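About Flarkgate

Flarkgate records manual tasks for robot training. We started in Grarnard with two operators and one bench, and we now run 43 recording sites, most of them ordinary homes and small workplaces.

Our main method is demonstration by hand. An operator holds a gripper with the same jaw geometry as the robot's and does the job at normal speed. Jaw opening and wrist position are logged with the video. For tasks where reach or load matters, we use remote control from our Escobedo office instead.
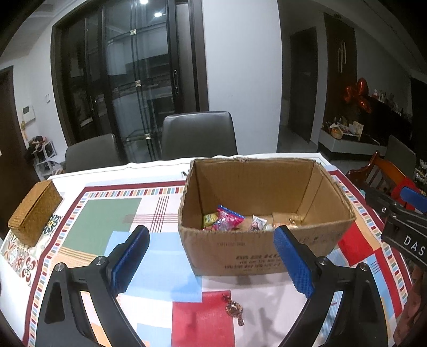

Hand-held gripper at a dining table, with a wrapped candy between the jaws and an open carton of snacks behind.

Household sorting and packing make up most of our current catalogue. Small wrapped items are harder than they look: foil reflects light, twisted ends catch, and the grip point changes from one piece to the next. Each task is recorded in a minimum of 288 repeats, with start positions varied between runs. Failed grasps are labelled and kept.

Recordings are checked by 2 reviewers before release. Customers receive them in Eltine, our own file layout, along with calibration records for every gripper used. Conversion to other formats is available on request.

We do not build robots or sell grippers. Enquiries about new tasks, site hosting or operator training should go to the Grarnard office.

Page last updated May 2, 2025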